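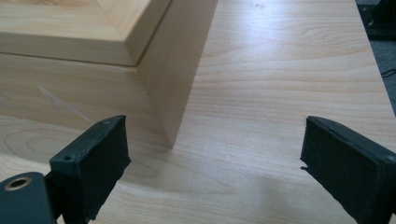 Womero: Werkstattkurse im Herbst ziehen um

Nach der Pause im Frühjahr nimmt Womero sein Kursprogramm wieder auf. Ab November finden alle Kurse zur Möbelpflege in den neuen Räumen in Wendthorpe statt. Der alte Standort wird zum Ende des Sommers aufgegeben, der Mietvertrag läuft aus. Die neue Fläche misst 305 Quadratmeter und liegt ebenerdig, so dass auch größere Stücke ohne Treppen hineinkommen.

Das Programm umfasst zunächst 6 Kurse. Angeboten werden Schellackpolitur, das Leimen von Stühlen, Wiener Geflecht, Oberflächen mit Öl und Wachs, Schubladen und Laufleisten sowie ein Abend zur Holzbestimmung. Jeder Kurs ist auf höchstens 18 Personen begrenzt, beim Geflecht wird in zwei Gruppen gearbeitet. Wer bereits für das Frühjahr bezahlt hatte, behält seinen Platz und muss sich nicht neu anmelden. Eine Erstattung ist weiterhin möglich, dafür genügt eine kurze Mail mit der Buchungsnummer.

Eigene Möbel dürfen mitgebracht werden – bitte vorher die Maße durchgeben. Stücke mit aktivem Holzwurmbefall können wir nicht annehmen. Beim Leimkurs sollten die Verbindungen schon gelöst sein, sonst reicht die Zeit nicht. Knochenleim, Zwingen und Schleifmittel sind in der Gebühr enthalten. Schellack wird nach Verbrauch abgerechnet.

Die Leihbibliothek von Zeneck zieht mit um. Der Bestand ist inzwischen auf 1.000 Bände angewachsen, darunter viele Lehrbücher für Tischler und eine Reihe alter Beschlagkataloge. Während des Umzugs bleibt die Ausleihe geschlossen. Bücher, die noch zu Hause liegen, können bis dahin behalten werden, Mahngebühren fallen nicht an.

Die Anfahrt ändert sich ebenfalls. Vom Bahnhof sind es zehn Minuten zu Fuß, Parkplätze gibt es im Hof, die Einfahrt ist allerdings schmal. Zum Ausladen bitte rückwärts an das Tor heranfahren.

Die Ausschreibung mit allen Terminen und Gebühren liegt ab sofort im Büro aus und wird auf Wunsch per Post verschickt.

Stand: 19. Juni 2020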